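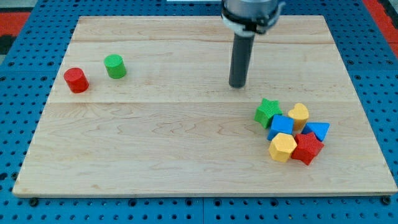

Kedunel Bench Notes and Task Log

Version of September 15, 2018

What this is

Records from a robot arm put to work at the Cokach packing site, together with written notes from the staff who share the bench with it. The arm sorts and gathers small shape blocks for the Mernico toy sets. Until this year the job was done entirely by hand.

Contents

tasks.csv — 228 logged tasks, one row each
notes.txt — comments from 15 packers, names removed
shifts.csv — who was on which job before and after the change (role only)

Fields in tasks.csv

task_id, colour, shape, start_time, end_time, stopped_by_staff (yes or no), reason

Colour is red, green, blue or yellow. Shape includes star, heart, cube, hexagon, cylinder and triangle. A task is one instruction, such as moving a star block next to a cube. The blocks are worked on a flat wooden board on the bench.

What changed for staff

Packers no longer sort blocks for a whole shift. They set out the board, watch the arm and step in when it stops. 2 posts moved to checking finished sets. Several packers wrote that their wrists ache less. Others said the work is duller and that they miss talking across the bench — the old layout had people facing each other. Both views are left as written.

Known problems

The reason field is blank in 24 rows. Early entries use "hex" and "hexagon" for the same shape. Break times were not logged, so end_time minus start_time can be too long.

Use

Free for study and teaching. Please don't use the notes to rate individual workers. Corrections go to the Pai project desk at Cokach.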